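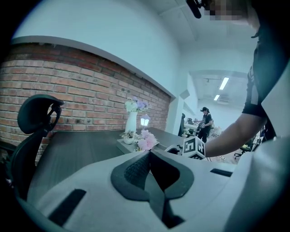 The flower tray on the long desk by the brick wall, with the little lantern lit.

Several of you have asked after the tray of flowers since the May newsletter, and I promised I would write a few words on it, so let me put the kettle on and do it properly. Regular visitors to the Stistow workrooms will remember how the long grey desk used to look (a stapler, a dead biro or two, somebody's unclaimed umbrella) and I think most of us had stopped seeing it altogether. It is a good solid desk and it has a lovely bit of brick behind it, that warm orangey red with the white mortar, and it did seem a shame to give all that over to stationery.

The whole thing began with Trygve Engström, who had a tall white vase at home that he was forever knocking with his elbow and wanted rid of. I took it off his hands, and for a week it stood on the desk with nothing in it, looking rather sorry for itself. Then came the question of what to put in it. I would have loved fresh flowers, I really would, but we are shut from Friday teatime until Monday morning and I have seen what a hot weekend does to a bunch of stocks. So artificial it is, and I will defend them to anyone! The tall ones are in pale white and a soft lavender purple, and they sit very nicely against the brick. The peonies at the front are pink, properly pink, and I did wonder if they were a bit much beside the others, but I have grown so fond of them that they are staying.

The lantern lamp was my one extravagance. It is only small, and white like the vase, but it gives a lovely warm glow and on a grey afternoon I find I look across at it more than I ought to when I am supposed to be doing the post. Next to it is the succulent in its white pot, which asks very little of anyone. Please don't water it when you are passing, however thirsty you think it looks. Holger Blomqvist has taken charge of it and he has views.

If you fancy doing something of the kind at home or on your own desk, the tray is what I would start with. I had everything standing about separately to begin with and it looked like a bring and buy stall, and every time I wanted to dust I had to shift the lot piece by piece. Once it was all gathered on the light grey tray it looked like one thing, and now I lift it with both hands, wipe underneath and put it back, and I'm done before the kettle has boiled. For the flowers themselves I use a soft dry paintbrush, working from the middle of each bloom outwards, and I give the peonies a little shake out of the window first.

We shall be making up trays like this one together on Saturday, June 29, 2019, starting at 10 in the morning. Bring a vase or a pot if you have one going spare, and any artificial stems you have grown tired of, as we'll have a big swap before we start. There will be tea, and I am told there will be a lemon cake. Do let Holger know if you are coming so that he can put out enough chairs.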